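ok so a few of you asked what happened to the arm build after I went quiet over the holidays. thread, because it got long and I have opinions about belts now

quick recap for anyone new. I'm building a little tabletop arm in my half of the garage. six joints, mostly printed, and the gripper is the only part I've redone so many times that I've stopped labeling the versions. the arm is called Isley. no reason, I liked the sound of it

the shoulder was the big problem all winter. I had it on a 40 tooth pulley and it sagged every time the elbow went out past halfway. not a lot! but enough that the fingers would land low and plow whatever they were supposed to pick up straight across the table

swapped the supply for a 24 volt one, which helped with the stalling and did absolutely nothing for the sag. I should've known that going in. I did know that going in. I wanted a box to arrive in the mail

what fixed it was a boring idler bearing and retensioning the belt. one evening of work. I'd been putting it off since before Thanksgiving because you have to take the whole shoulder cover off to reach the second screw (who designed this. me. I designed this)

anyway, once the thing could hold still I had to face the part I'd been avoiding, the software. I've been crashing the real fingers into the real table and reprinting them, and each pair takes most of an afternoon. so for the past couple weeks I've been doing the practice runs in simulation and leaving the hardware parked

the sim setup is a project called Brudeck that one of the folks at the shared shop put me onto. it's rough around the edges and the docs are basically a readme and a prayer, but it runs on my old desktop and it loaded my arm file on the second try, so I love it

the task I gave it is baby stuff. simple colored shapes on a wood tabletop, wrist camera looking down past the gripper, go get the cube. I picked the loudest colors I could stand so I'd never have to squint at what was what 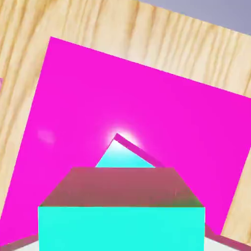

wrist view in the sim, cyan cube between the fingers, triangle right behind it on the big magenta square

I know it's a render but I got weirdly proud of that one. look at the top of the cube! the side facing the camera is straight up aqua and the top has gone this dusty pink from all the magenta around it. I didn't paint that on, I just turned the fancier lighting on and there it was

the flip side is the glare. see the tip of the triangle? it's blown out to nearly white, and the pink around it is all washed out too. my color check is extremely dumb (is this pixel cyan, yes or no) so the tip of that triangle basically stops existing as far as the code is concerned. same with the top of the cube, since pink is not cyan, no matter how nicely I ask

so I had two options. turn the pretty lighting off and have everything work great until I point a real camera at my real table, where the shop light is way worse than this. or leave it on and fix the color check. I left it on and complained for three days

what I ended up doing: widened the range for cyan, stopped caring about the top face at all, and had it look for the straight edge where the top meets the front instead. that edge is really crisp from the wrist camera, so it's a nice thing to grab onto

then I set it to run 1000 tries overnight with the shapes shuffled and went to bed. woke up to 51 misses. I'm calling that good for a guy who learned what a quaternion was from a forum argument

most of the misses are the same miss, too. one finger comes down on the edge of the cube when it's turned at a bad angle. I think I'm closing before the wrist finishes rotating, so that's a timing thing and probably one line somewhere. famous last words

02/04/2022 edit to the thread bc I keep getting asked: yes the files are going up, no not yet. the finger files are a mess and one of them is mirrored for reasons I no longer remember. give me till the end of February

also for the person asking about filament, the current fingers are plain PLA with a strip of grippy drawer liner glued on. I tried printing soft pads and they peeled off. drawer liner is like two bucks and you get enough for a lifetime of fingers

next up is getting the same code onto the actual arm. I've got a couple of wood blocks I need to spray paint, and I have to find a way to mount the wrist camera that isn't a zip tie. it's currently a zip tie. it's a good zip tie but it droops

if anyone has a favorite way of running a USB cable through a wrist joint without it getting chewed up please tell me, I've killed two cables and I'm down to the short one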